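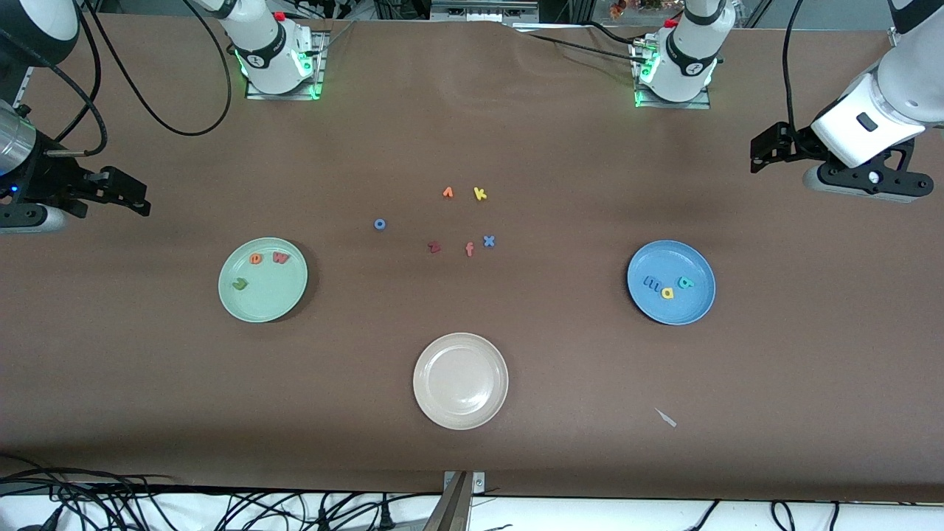 Sigita Kairys
10/21/20

Okay so the foam letters have officially taken over my life. I bought one bag for my niece and now I have 14 ideas for games and zero clean tables.

Today's is sorting onto plates. You dump out a handful of letters, set out some round plates, and every plate gets a rule. Curvy ones here, pointy ones there. Then argue about the f for a while!

Brown paper over the whole table first, please. You can write the rules straight on it, and the colors really pop (that orange r!! love her).

Lowercase only for now. The capitals are in a jar on top of the fridge until April, when she turns five.

Someone asked if you can make a word with r, k, o, z, f and x. My best is "fox" and I'm pretty proud of it. "Rok" was rejected by my sister.

Also if anyone in Lastport has a spare e, we lost ours. Will trade a z. I'd even throw in a q, we have three of those for some reason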